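Notes on keeping old books + loose papers at home. Updated March 6, 2023. Will tidy this up in November when the reading group breaks.

Most of you who write in have the same kind of thing: a grandparent's verse miscellany, a broken set of sermons, a commonplace book somebody copied out by hand. None of it worth a fortune. Still worth not wrecking.

## Where to put them

Inside wall, not an outside one. Not the attic. Not the basement. Bedroom closet is fine, middle shelf. Keep it under 70 degrees if you can and don't chase the number - steady is better than perfect.

Tall quartos upright, with something the same height either side. Big folios flat, two high at most. Never lean them. A leaning book pulls its own text block out of the boards, give it a few winters.

## Dust

Soft brush, the wide flat kind for pastry or shaving. Hold the book shut tight and brush the top edge away from the spine. Do it by a window. No damp cloths, no spray polish, no vacuum hose straight on the leather. If you must vacuum, tie a bit of old stocking over the nozzle and stay on the cloth bindings.

Red rot (the rusty powder that comes off old calf) won't brush away. Leave it. Wrap the book in plain acid-free paper and wash your hands before you touch the next one. I ruined a nice clean Pope that way.

## Musty smell

Cardboard box, lid on. Small open dish of baking soda in the corner, book propped on a jar lid so it doesn't touch. Leave 30 days, change the soda halfway. Works on mild must. Real mold is a differnt matter - bag it, keep it away from the rest, ask somebody who does this for a living.
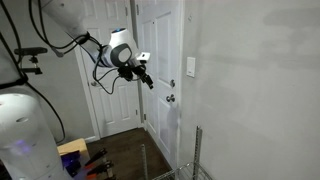 Dryer sheets, no. Cat litter okay if it's the plain unscented clay. Coffee grounds just make it smell like coffee and must.

## Loose leaves and old letters

- Pencil only. 2B, light hand, back of the sheet.
- Pull the paper clips. Slide a strip of polyester film under a rusty one first, then ease it off.
- No tape. Not the "archival" stuff either.
- Unfold once and keep flat. If it resists, stop.
- Newspaper clippings go in their own folder, they brown everything next to them.

Folders: I use the Fesley ones, letter size, cheap by the pack. Vastel boxes are sturdier but the lids are tight and you end up yanking.

## Keeping a list

Do it before you rearrange anything. Author, short title, year, what's wrong with it, which shelf. Arnel Abella keeps his in a plain spreadsheet, 2,139 lines now, and can still find a single broadside faster than I can find my glasses. Slip of acid-free paper in each book with the line number, sticking out an inch. Not a sticky note, the glue stays behind.

If a poem is copied in more than one hand, write down which pages. You will not remember.

## Reading the things

Wedge two rolled towels under the covers so it opens to a V and no further. Clean dry hands, skip the cotton gloves, they snag on torn edges. Faded brown ink - try a flashlight held low from the side before you give up on a line. Phone photo with the contrast pushed up helps to.

Tea goes on a different table.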